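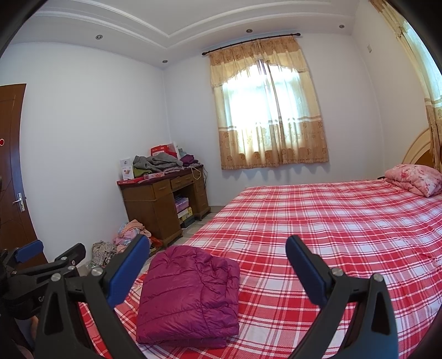 Okay, week 4, and we're finally at warp and weft! Warp threads are the ones held tight on the loom, weft is what travels across them, over and under, and pretty much everything else I say today hangs on that. If the same color order runs in both directions you get a tartan-style check, like the red, pink and white sheet on the bed, where the broad bands cross the thin white lines. (A puffer jacket like the purple one is another story, we'll do quilting and fill after the break.) Try drawing a check on graph paper before you touch yarn. I mean it, my first one in January came out as plain stripes because I forgot to change weft colors!

Now, thread count. Victor Nzioka asked me last time if higher is always softer, and no, I don't think so. My two Olholm samples are 90 and 93 threads to the inch and I like the 90 better. Fiber and finish matter a lot, so please go feel both, they're in the drawer marked Lema.
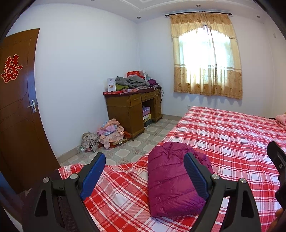
Plaid sheet, rippled toward the front and flatter near the window.

Drape is how a cloth hangs and folds, and we'll test it with the Panura swatches. Bring scissors, a ruler and your graph paper to room 331. Read the twill pages too, I'll be asking!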